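Startseite > Bad > Waschtisch > Siphons und Ablaufgarnituren

Omora Skudano
Flaschensiphon mit Ablaufventil für Waschtische

Artikelzustand: neu
Lieferbar ab Lager, Versand als Paket

Der Skudano ist ein Flaschengeruchsverschluss mit passendem Ablaufventil. Er wird an Waschtische und Waschtischunterschränke mit genormter Ablauföffnung montiert und ist für den privaten Bereich, für Ferienwohnungen und für kleinere Büros gedacht. Das Set enthält alles, was zwischen Beckenboden und Wandanschluss gebraucht wird. Ein Eckventil oder eine Armatur gehört nicht dazu.

Omora baut den Skudano in zwei Ausführungen. Die Standardausführung hat ein Klickventil, das durch Druck auf den Stopfen öffnet und schließt. Die Ausführung Z wird über die Zugstange der Armatur bedient. Bei Armaturen ohne Zugstange kommt nur die Standardausführung in Frage. Wer von einer alten Armatur mit Zugstange auf eine neue ohne umsteigt, muss also auch das Ventil tauschen, der Siphonkörper kann bleiben.

Platzbedarf im Unterschrank

Bei Waschtischen mit Auszug entscheidet meistens der Ausschnitt in der Schublade darüber, welcher Siphon passt. Der Becher des Skudano ist schmal, das Abgangsrohr lässt sich kürzen und in der Höhe verschieben. Messen Sie vor der Bestellung vom Boden des Beckens bis zur Mitte des Wandanschlusses. Unter 13 cm ist die Montage nicht möglich, in diesem Fall nehmen Sie bitte den Raumsparsiphon aus derselben Reihe.

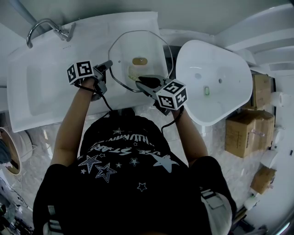
Messen Sie außerdem die Tiefe des Ausschnitts. Bei sehr knappen Schubladen kann das Abgangsrohr seitlich herausgeführt werden, dafür den Becher um eine Vierteldrehung versetzen und erst danach die Überwurfmutter anziehen. Das Rohr braucht auf der gesamten Strecke ein leichtes Gefälle zur Wand.

Technische Daten

Bauart: Flaschengeruchsverschluss mit verstellbarem Tauchrohr
Abgang: 32 mm
Mindesthöhe Beckenboden bis Mitte Wandanschluss: 13 cm
Material Becher und Rohr: Polypropylen, weiß
Material Ventilkelch: Messing, verchromt
Stopfen: herausnehmbar, zum Reinigen ohne Werkzeug
Überlauf: geeignet für Becken mit Überlauf
Prüfung Klickmechanik: 4.000 Betätigungen im Werk
Garantie: 6 Jahre auf Siphonkörper und Ventil, ausgenommen Dichtungen

Für Becken ohne Überlauf gibt es das Ventil in nicht verschließbarer Form. Es wird als eigener Artikel geführt und ist im Set nicht enthalten.

Lieferumfang

Siphonkörper mit Becher
Tauchrohr und Abgangsrohr
Wandrosette
Ablaufventil mit Stopfen
Dichtungssatz (Keilringe, Flachdichtung, Formdichtung für den Kelch)
Montageanleitung

Montage

Den alten Siphon abnehmen, dabei einen Eimer unterstellen. Alte Dichtungsreste am Beckenboden entfernen, auch Reste von Silikon oder Kitt. Den Ventilkelch von oben mit der Formdichtung einsetzen und von unten mit Flachdichtung und Mutter festziehen. Das Ventil darf sich danach nicht mehr von Hand drehen lassen. Bei Keramikbecken bitte keine Rohrzange verwenden.

Tauchrohr in den Becher stecken, Höhe einstellen, Überwurfmuttern handfest anziehen. Das Abgangsrohr ablängen, entgraten und mit der Rosette in den Wandanschluss schieben. Der Keilring zeigt mit der schmalen Seite immer in Richtung Dichtfläche. Becken vollständig füllen, Stopfen öffnen und alle Verbindungen mit einem trockenen Tuch abwischen. Bleibt das Tuch trocken, kann die Schublade wieder eingehängt werden.

Silikon unter dem Ventilkelch ist nicht nötig. Bei Becken aus Mineralguss empfiehlt Omora, die Mutter nach einem Monat einmal nachzuziehen.

Reinigung und Pflege

Haare und Seifenreste sammeln sich zuerst unter dem Stopfen. Er lässt sich nach oben herausziehen und unter fließendem Wasser abspülen. Der Becher wird von Hand abgeschraubt, die Dichtung darin bitte vor dem Zusammenbau auf Risse prüfen. Chemische Rohrreiniger greifen die Dichtungen an und führen zum Verlust der Garantie. Für die verchromten Teile reicht ein weiches Tuch mit etwas Spülmittel. Essigreiniger nur verdünnt verwenden und sofort abspülen.

Riecht es aus dem Ablauf, ist meist das Sperrwasser verdunstet. Das kommt bei Gästebädern vor, die länger nicht benutzt werden. Wasser nachlaufen lassen genügt.

Zubehör und Ersatzteile

Dichtungssatz Skudano, komplett
Klickeinsatz für Standardventil
Verlängerung Tauchrohr
Wandrosette verchromt
Adapter für ältere Bosman-Abläufe
Schallschutzmanschette Zavix

Der Bosman-Adapter ist nur bei Abläufen mit Innengewinde erforderlich. Fragen zur Passform beantwortet unser Kundendienst, bitte ein Maß vom Gewinde mitschicken.

Kundenbewertungen

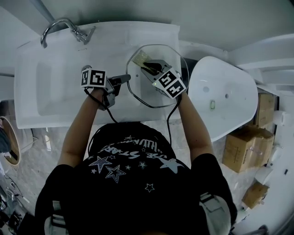
Guðlaug Stougaard: Siphon ist dicht und der Stopfen lässt sich gut herausnehmen. Abzug für die Anleitung, die Zeichnung mit dem Keilring ist viel zu klein gedruckt. Ich hatte ihn beim ersten Versuch falsch herum drin und es hat getropft. Nach dem Umdrehen war Ruhe. Das Rohr musste ich deutlich kürzen, eine feine Säge sollte man also bereitlegen.

Mansa Nutsugah: Im August eingebaut, bisher keine Probleme. Das Klickventil ging anfangs etwas schwer, inzwischen läuft es leichter. Die Rosette könnte größer sein, bei mir bleibt ein schmaler Rand vom alten Fliesenloch offen.

Antwort vom Shop: Eine größere Rosette in Weiß führen wir als Ersatzteil, sie passt auf dasselbe Rohr und kann einzeln bestellt werden. Zum Aufschieben muss das Abgangsrohr noch einmal aus der Wand gezogen werden.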